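Big week at the Plirnusska sample room, so a little thread! We've had the arm on the floor since June and I still grin when it wakes up.

Before Prikaris went in, our crew bent down for dropped stock up to 440 times a shift. Knees, backs, the lot. Now 3 of us swap between checking, packing and teaching the hand new grips, and the teaching is everyone's favourite job.

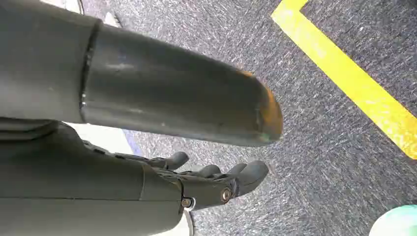 Hand over the carpet, fingers curled, yellow tape corner on the floor. Love those brassy bolts!

Wear on the grey finish goes in the maintenance book now, and the packers write most of the entries. They know its moods better than I do (and they got a pay bump for it, yay!).

Still to sort: rosters. The 5 am start made sense for people, less so for this setup. We're trialling later ones after the break.

28 Dec 2018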